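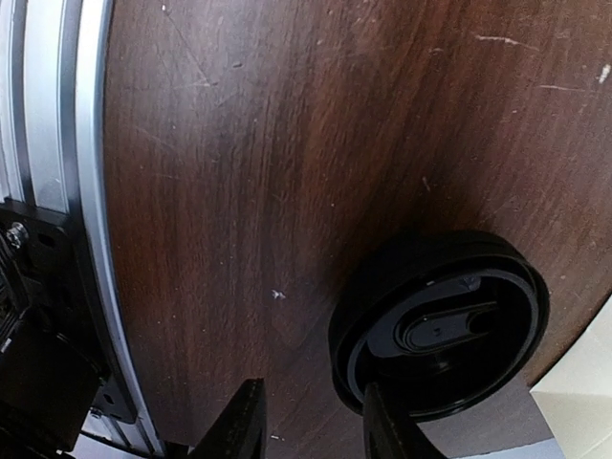 Reseña: el kit de dos brazos Semano después de un trimestre en el club

Hola otra vez, soy Hrefna Hallgrímsson, llevo el club de robótica de la escuela Sotmont y ya son varios los que me habéis escrito preguntando por el Semano. Pues venga, que me enrollo. Lo compramos en enero con lo que sacamos de la rifa y desde entonces lo hemos tenido encendido casi todas las tardes, así que algo puedo contar.

Montarlo nos llevó 7 tardes. El manual viene en un inglés rarísimo y se salta el paso de los cables de la muñeca (¡gracias, Semano!), pero las piezas encajan bien y los agujeros coinciden con los tornillos, que después de lo que sufrimos con el Tekano me pareció un lujo. Son 656 euros más el envío. Caro para un club, sí.

El reto de este año en la liga Tô se llama "la cafetería": vasos, tapas, pajitas, bolsas y todo lo que te dan en un mostrador. Las tapas negras de plástico son lo peor de lo peor. Apoyadas boca arriba o boca abajo, la pinza tiene que entrar por el borde, y si el brazo baja un pelín de más empujas la tapa por toda la mesa. Los chavales le han cogido manía. Yo también.

Con los vasos de papel la cosa cambia, ahí el kit se luce. Los dedos cierran despacio y la fuerza se ajusta desde el programa, de 10 en 10, hasta un máximo de 200. Nosotros trabajamos en la parte baja de la escala y aun así hubo bajas, claro. 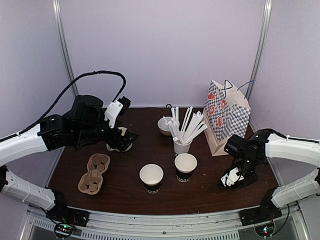
¿Sirve para alumnos que no han programado nunca?

Con un adulto al lado, sirve perfectamente. El primer día se puede trabajar con los ejemplos que trae el programa, y a partir de ahí cada grupo va cambiando posiciones y velocidades. Para escribir rutinas desde cero yo esperaría al segundo trimestre.

Lo que menos me gusta: los cables. Se enganchan, se sueltan, y hay que revisarlos antes de cada sesión. Tampoco me convence que las placas queden tan a la vista, porque en un aula siempre hay un dedo curioso. Y el ruido al arrancar, madre mía.

¿Lo volvería a comprar? Sí, aunque pediría de entrada un juego extra de dedos para las pinzas, que por separado tardan una eternidad en llegar. Si alguien de la liga tiene ya resuelto lo de las tapas, que me escriba, por favor, ¡que invito a café!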